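Caveo evaluation for the Coltby sites
Progress report to Brigitta Rainer, 7th April
Prepared by Hanyu Wan

Dear Brigitta,

Thank you again for the extra time on this one, and for your kind note after the last call. I promised you something fuller than a page of bullet points, so please pour yourself a coffee.

You'll remember that the question you gave us was a simple one: is the Caveo package, meaning the humanoid, its software and the support plan that comes with it, something Coltby should be paying for across its sites? We're far enough along now that I can tell you what I like, what I don't, and what I'd still want to know before anybody signs.

First, the kitchen tasks. We chose these because staff at both Bråten and Imness told us the same thing, that the small chores in the break rooms are the ones that get left. Refrigerator work has taken up most of our hours this spring. Doors are harder than I expected (I had grand ideas about shelves and bottles by now!), and the approach to the door matters as much as the grip.
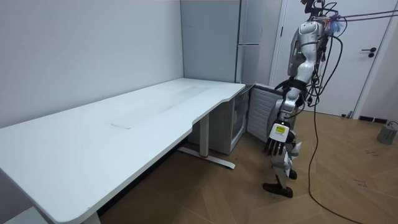
Of the 778 attempts in our log so far, the great majority are door and reach tasks, and I've asked the team to keep going until we get to 1000 so that the comparison with the supplier's own claims is a fair one. I would rather not quote you a success rate yet. We changed the way we score a partial opening halfway through, and the older entries need to be gone over again by hand.

Setup has been a pleasant surprise. The training that came with the package took two people through the basics in 5 days, and the written guide is clear, friendly even, apart from the chapter on calibration, which we ended up rewriting for ourselves. Support answers quickly. They are less quick with spare parts, and we lost a good stretch of testing waiting on a wrist cable.

My main worry is still the yearly service fee. It covers software updates and phone help but leaves out on-site visits, and for a place as far out as Imness that could add up in a hurry. I've asked for a revised quote and will forward it the moment it arrives.

Spending is within what you approved, and I don't expect to ask for more. The remaining attempts and the rescoring should be finished in time for the full review in June. If you'd like to come by and watch a session before then, we'd all be delighted to have you.

Warmly,
Hanyu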